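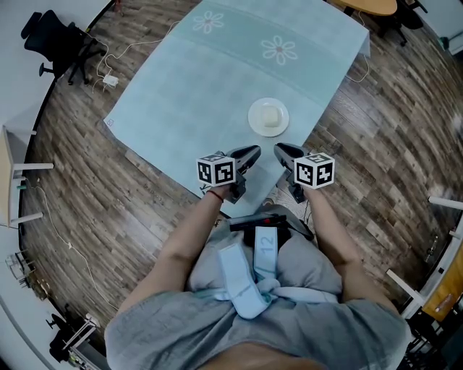 Two hand-held grippers, a floor you can spread a cloth on and a free afternoon are enough to start showing a robot how to handle tableware! I've been recording demonstrations this way since the fall, and these are the habits that stuck. Start on the floor if your tables are crowded – a tablecloth gives you a clear work area, and one round plate near the middle of it is plenty for a first task. Hold the fingertips a short gap apart and pointing toward each other before you begin, so every recording opens from the same pose.

## Before you record

- Smooth the cloth and turn the corners flat. A fold can catch a plate and spoil an otherwise lovely run.
- Wipe the marker cubes with a dry cloth. Fingerprints on the black-and-white patterns cost me a whole evening once.
- Route the gripper cable to one side and give it slack. Reach as far as you plan to reach, both arms, and see if it pulls.
- Snug the chest harness, then bend over and snug it again.

## While you record

Go slower than you would at dinner, but don't freeze up. Iolanda Dantas taught me to breathe out as I close the fingers, and my grasps got so much steadier (try it, it's great fun to watch the difference on playback). Keep the cubes turned so your wrists don't hide them.

If you fumble, finish the move anyway and mark the take. I keep mine in a folder called Mamley, now at over 1,000 takes, and the fumbles with a good recovery are some of my favorites.

## Afterward

Move the plate a hand's width and go again. Change the plate in February, the cloth after that – one thing at a time. Charge everything overnight and coil the cables loosely.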